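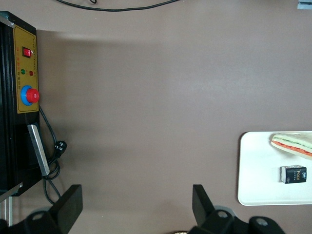
Griltora books its world premiere at the Ebrahimi in Firkbridge

The most talked-about independent movie to come out of this part of the state is coming home for its first showing. Griltora, the musical drama shot almost entirely in and near Firkbridge, will have its world premiere at the Ebrahimi Theater in November, the distributor Verow Pictures said on Thursday morning.

That is terrific news for anyone who spent last summer craning over the barriers on Mill Street, and even better news for the people who got on the other side of them. The production used 200 local extras, most of them for the big wedding sequence, and every one of them will be offered a seat before tickets go on general sale.

The Ebrahimi holds 697 people now that the balcony is open again, and Verow says it will use all of it. The movie will be shown twice that night, at 6 p.m. and 9:15 p.m., with the director, the two leads and the composer on stage between the screenings for a conversation with the audience. Both shows will have a red carpet (the theater is borrowing one, having worn out its own).

For anyone who hasn't been following along, Griltora tells the story of a playback singer who has recorded hundreds of songs for other people's faces and decides, in her fifties, that she wants to be seen singing one herself. She leaves Mumbai without telling her record label, moves in with a sister she hasn't spoken to for years, and starts rehearsing in the back of a dry cleaner's. The title is the name of the village the sisters grew up in, and the one song in the movie that is never sung all the way through until the end is about the road that leads out of it.

It's a great part, and the reports from early private showings suggest it has been given a great performance. The lead actress spent most of her career playing mothers and police inspectors on television, and this is her first starring role in a feature. She learned all seven songs in two languages and insisted on recording four of them live on set, breathing and all. You can hear one of those in the trailer, which went up the same morning as the announcement. It's only forty seconds of the song, but what a forty seconds! She starts so quietly that you lean in, and then the harmonium catches up with her and off they go.

Verow has released just three features before this one, all of them small family comedies, and Griltora is by far its biggest bet. The company picked up the movie in the spring after seeing a rough cut with half the music missing. "We had tears in our eyes and there wasn't even a violin on it yet," a company spokeswoman said. The finished version runs two hours and eighteen minutes, with an intermission, and Verow has asked theaters to keep the intermission in. The Ebrahimi is happy to oblige – it plans to sell cardamom tea and samosas in the lobby, made to the recipe used by the crew's caterers.

After the premiere, the movie goes into theaters across the Midwest the following weekend, then to both coasts before the holidays. A national release will depend on how those first weeks go. The soundtrack arrives a little sooner, with the first single out in October and the full album on the day of the premiere. There will be a vinyl edition as well, limited to 1000 copies, with the lyrics printed in Hindi, Urdu and English.

Music fans should also know about the sing-along. On the Sunday after the premiere the Ebrahimi will run a matinee with the words on screen, and the dance teacher who trained the extras for the wedding scene will be in the lobby an hour early to show people the steps. Children are welcome, and so is anyone who can't carry a tune. The theater tried this last winter with an older Bollywood favorite and had people dancing in both aisles by the second number, so book early if you like an aisle seat.

The choice of Firkbridge wasn't a sure thing. Verow was also talking to two larger cities, both with festivals attached, and it was the cast who pushed for the Ebrahimi. An online petition started by some of the extras helped too, gathering 867 signatures over a weekend. The director, who edited most of the movie in a rented apartment two blocks from the theater, is said to have signed it twice and been caught.

Several of the locations are easy to find on foot. The dry cleaner's is the former shoe store beside the post office, the sister's house is on the hill behind the high school, and the railroad footbridge where the last argument takes place looks just as it does in the trailer, minus the rain machine. The public library will have a free walking map at the front desk from the start of November, along with a small display of costumes, including the green sari from the poster.

Extras will get their invitations by email and have one week to reply. Remaining seats for both premiere screenings go on sale after that through the Ebrahimi box office, which is open from noon to 8 p.m. every day except Monday. Tickets for the sing-along matinee are on sale now.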